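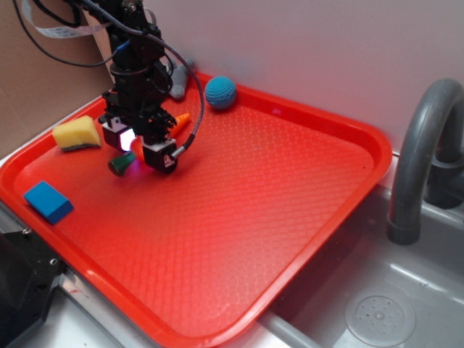 Grinham's toy library is moving into a bigger home

Jun 23, 2023

Families in Grinham will soon have a lot more room to browse, borrow and play. The town's toy library is leaving the two small rooms it has used above the post office and moving into the old shoe store on Feseo Street, with big front windows, a ramp at the door and a fenced yard out back.

The library lends toys, puzzles and games the same way a book library lends books. A family joins, picks out up to five items and brings them back a month later. The collection has grown to 679 items, from baby rattles to long strategy games that can eat up a whole rainy afternoon, and much of it has been sitting in boxes because the shelves upstairs were full.

"We had a wonderful wooden train set that hardly ever went out, just because you needed a ladder to get to it," said Lingyun Wan, who runs the library. "Now it's going right by the window. I can't wait to see who takes it home first!"

The lease was signed in April, and work on the store began soon after. The old carpet is gone, the walls are a cheerful yellow and a long counter has been turned into a repair bench. Kaiwen Jin, a retired cabinetmaker, will be at the bench two mornings a week to fix wobbly wheels and loose doors, and he is happy to have children watch and ask questions (he says they ask better ones than adults do).

Pretend play is getting its own corner. Play kitchens, shop counters and tool benches are among the most requested things in the whole catalog, but they are bulky, and parents have often had to put their names down weeks ahead. With the extra floor space, several will stay out for children to use on the spot, and more will be ready to lend. There will be dress-up clothes too - freshly washed between visits - and a low table for clay and drawing.

Out in the yard, a sand pit is already in place, and balance boards, scooters and a parachute for group games will be kept in a shed by the fence. Min-kyu Shim, whose twins are three, has been borrowing from the library since they were babies. "They grow out of things so fast," he said. "We've had a different ride-on toy every month and our apartment still has a floor. And the other parents we met there have become some of our closest friends."

Membership will stay at $60 a year for a family, with a lower rate for anyone who needs it. Grandparents and child minders can join on the same terms, and day care centers can ask for a group card that allows larger loans and a longer return time.

The upstairs rooms will close for a short stretch while everything is carried down the street, and no late fees will be charged during the move. Toys that are out on loan can simply stay at home until the new place opens. Anyone who would like to lend a hand with packing, or a van, can leave a name at the desk.

Puzzle donations are welcome as long as all the pieces are there. Stuffed animals can't be accepted at the moment, as the library already has plenty.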